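Moving week, part two

March 17, 2022

The new place in Pledell is nearly 80 square metres, smaller than the old one, and we still can't find the kettle. Kayode drove the second load over on Tuesday and did his back in on the stairs.

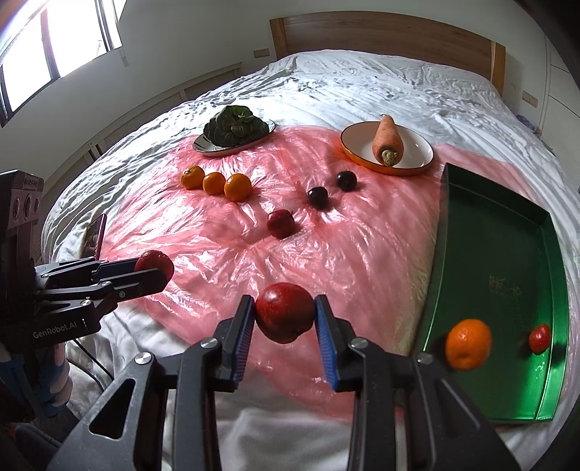 The kitchen won't be usable until the plumber has finished with the sink. I've been living on toast from the bakery downstairs and whatever doesn't need cooking. Red apples on the bed count as lunch, white sheet and all. The fridge is due Friday, $222 for delivery, and I did query it.

Bond on the old flat should come back in May. Next job is the bookshelves.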